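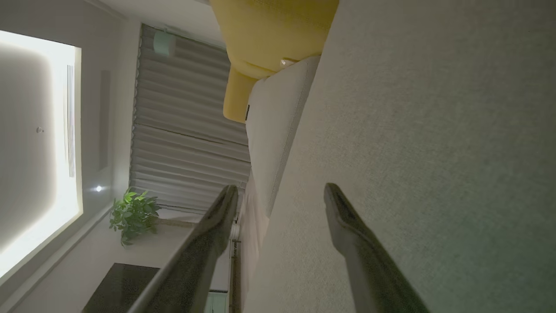 **Brona Mimow home tidying kit, reviewed after one living room and a lot of patience**

The Mimow is sold as a home helper for "soft goods," meaning cushions, throws, towels and anything else that doesn't mind being squeezed. You get an arm, a two-finger gripper with a small camera behind it, a base with locking casters and a binder. I have owned cars with thinner binders.

I've had it since July, mostly on sofa duty, and I paid full price, so any bitterness you detect is my own.

## Setup

The box says 30 minutes. I took an afternoon, a good part of it spent on the step where you show the arm what a tidy sofa looks like. You guide the gripper by hand to each cushion, press the button, and guide it to where the cushion should go. Do this enough times and you'll notice you have tidied the sofa.

The app, Jadar, comes from another company and behaves like it. It wanted my email twice and my opinion of the app before it had finished installing. After the second update it got a lot better, and the live view from the gripper is good fun. Seen from down there, a couch is a landscape.

## How it does on cushions

Plump ones are its best work. My mustard-yellow cushion has enough give that the fingers sink in and get a real hold, and it goes back where it belongs nearly every time. The long pale gray pad is harder. The arm likes to take it by the seam, which is fine, or by the little tag on the side, which is not. I've since taught it to stay away from tags. It took 34 tries and the binder was no help.

Flat gray upholstery is the weak spot. Gray on gray, with light gray curtains behind it, seems to leave the camera guessing where the pad stops and the sofa starts. It will press a fingertip into the fabric, wait, press again a little to the left, and wait some more, like someone looking for a light switch in a hotel. Turning on the ceiling lights helps. So does owning a more colorful sofa, I suppose.

The fingers have rounded ends and textured inner faces, and in all this time they haven't snagged a thread. Full marks there.

## Au mode

The upgrade tier is called Au, as in gold, as in the price. It adds scheduling, a "fluff" motion and a log. The fluff is two pats and a squeeze. The log informs me that my arm has made 641 grasps, and it would like me to share this with friends.

Skip Au.

## Support

I wrote in 3 times. The first two replies told me to restart the base. The last one came from someone who had clearly used the thing, and fixed my drifting problem with one setting (Motion > Rest position > Hold, if yours sags too).

## Worth it?

If bending down is hard for you, maybe yes, and I'd like to see Brona sell it to those people instead of to people like me who are merely lazy. It's slow, quiet and careful. I can do the whole couch while it is thinking about the first cushion, but then I'd have to get up.

Good: gentle grip, quiet motor, casters that lock properly

Bad: gray things, tags, the app's need for affection

*Updated December 2025: still have it, still on the basic plan.*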